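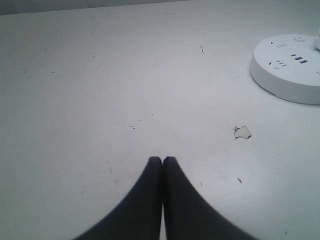

Hoy quiero hablar de mesas blancas. Tengo una desde hace 4 años y he aprendido varias cosas que me habría gustado saber antes de comprarla. Abro hilo.

La compré en Stallden, una tienda de muebles de oficina usados. El vendedor me dijo que el blanco "se limpia solo con mirarlo". Yo entonces entendía menos español que hoy y pensé que era una expresión técnica.

Lo primero: en una mesa blanca se ve todo. Un pelo, un punto de grafito, una miga de goma de borrar. En mi mesa anterior, de color marrón, seguramente había lo mismo, pero vivíamos en paz.

Lo segundo: hay que distinguir entre suciedad y rayas. Yo paso la uña con cuidado. Si el punto se mueve, es suciedad. Si no se mueve y la uña se engancha un poco, es una raya y ya no hay producto que la quite.

Para el día normal uso un paño de microfibra húmedo y después otro seco. Nada más. El paño seco es importante para mí porque el agua de mi ciudad tiene mucha cal y deja unos círculos grises muy feos.

Antes de mojar hay que quitar el polvo. Yo hacía al revés durante meses y arrastraba los granitos por toda la superficie. Creo que la mitad de mis rayas vienen de ahí - la otra mitad vienen de una maceta sin fieltro.

Para marcas de bolígrafo: alcohol en un algodón, muy poca cantidad, y probar antes en una esquina. En mi caso funcionó con el azul y no con el negro. No sé explicar por qué.

Probé también una crema limpiadora, Gratora. Me costó unos 18 euros y no la compro más. Limpia bien, pero deja la superficie un poco pegajosa, y al día siguiente tenía más polvo que antes.

La famosa esponja blanca "mágica": cuidado. Es un abrasivo muy fino. Quita la mancha y también quita el brillo, y luego queda una zona mate que con la lámpara encendida se nota bastante.

Truco de la luz: apago la lámpara del techo y pongo una linterna casi tumbada sobre la mesa. Así aparecen todas las motas y también las rayas finas. Aviso que después da ganas de limpiar la casa entera.

Me preguntan por el protector transparente. Tuve uno de 80 cm y se levantaba por las esquinas, y el polvo entraba debajo. Ahora pongo solo una alfombrilla donde trabajo con el cúter.

¿Compraría otra vez una mesa blanca? Sí, para dibujar y para coser no he encontrado nada mejor. Los tornillos pequeños se ven enseguida cuando se caen encima.

Si alguien conoce un buen remedio para la tinta negra, por favor que me escriba. Ya he probado la leche y no lo recomiendo.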